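Home | Modules | Reading lists | Contact

Criminal Procedure: Unit 2 handout
From charge to trial
Reading time: 9 minutes

These notes go with the second unit and should be read before the seminar. They cover what happens between the decision to charge and the first day of a trial in England and Wales. Appeals are dealt with later in the module.

A person can be arrested on reasonable suspicion, but a charge needs more than that. The prosecutor first asks whether there is enough evidence for a realistic prospect of conviction. If there is, the next question is whether a prosecution is in the public interest. A case which fails the first stage goes no further, however serious the allegation.
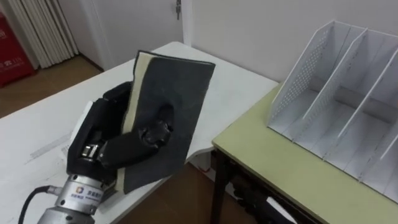 Page last changed: September, 16:10

Nearly all criminal cases begin in the magistrates' court. Summary offences normally stay there. Indictable-only offences, such as murder and robbery, are sent to the Crown Court. Between them are the either-way offences – theft is the usual one – where the magistrates first decide whether the case is suitable for them. If they keep it, an adult defendant may still choose a jury.

Our practice case is R v Mikuš. The defendant is a former stock clerk at Plaline, a parts supplier, and is charged with theft of goods worth £3165 from the Wotano depot. The defence is that a manager allowed him to take damaged stock. Nothing in the papers says this in writing. Note that the value alone does not settle where he is tried, and that breach of trust also matters.

Disclosure causes more trouble than any other topic in this unit. The prosecution must serve the evidence it relies on. It must also disclose unused material which might reasonably be considered capable of undermining its case or helping the defence. In the practice bundle the unused material runs to 103 pages, and the depot emails are near the back. Read them closely, as two of them bear on the question of permission.

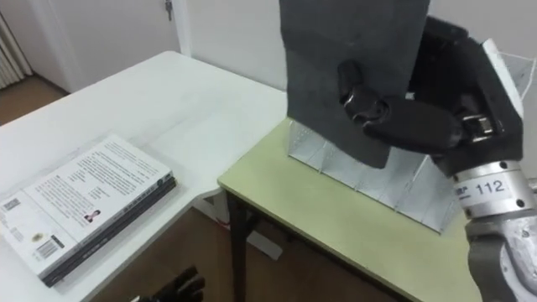

Does the defendant have to prove that he was given permission?
The prosecution has to make the jury sure that he was dishonest. Once permission is raised on the evidence, it is for the prosecution to disprove it.

In the Crown Court the defendant is asked to enter a plea at an early hearing. A guilty plea at the first stage of proceedings normally brings a reduction of one third in the sentence, and the reduction gets smaller as the trial comes nearer. If the plea is not guilty, the judge sets dates for the defence statement, any further disclosure and the trial itself.

Bail is considered separately. There is a general right to it before conviction, with exceptions – the main ones being substantial grounds for believing that the defendant would fail to attend, commit further offences or interfere with witnesses.

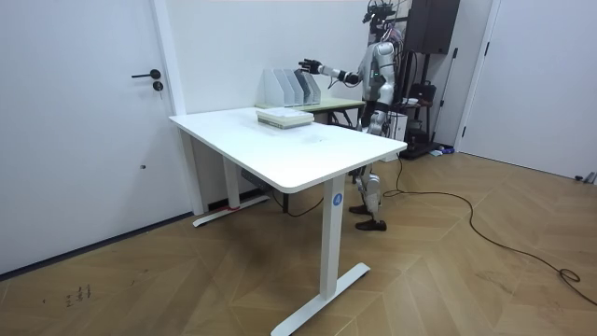

Fig. 3. Desk and file holders.

For the seminar, prepare a note of roughly 4000 characters on whether the depot emails should have been disclosed at the first stage. Set out the test, apply it to each email and say what the defence could do if the material were held back. Use the Istari citation guide. Notes go to Itzel Quezada by 16:00 on the day before your group meets.

Shares: 2 | Comments: 0

Previous unit | Next unit | Back to top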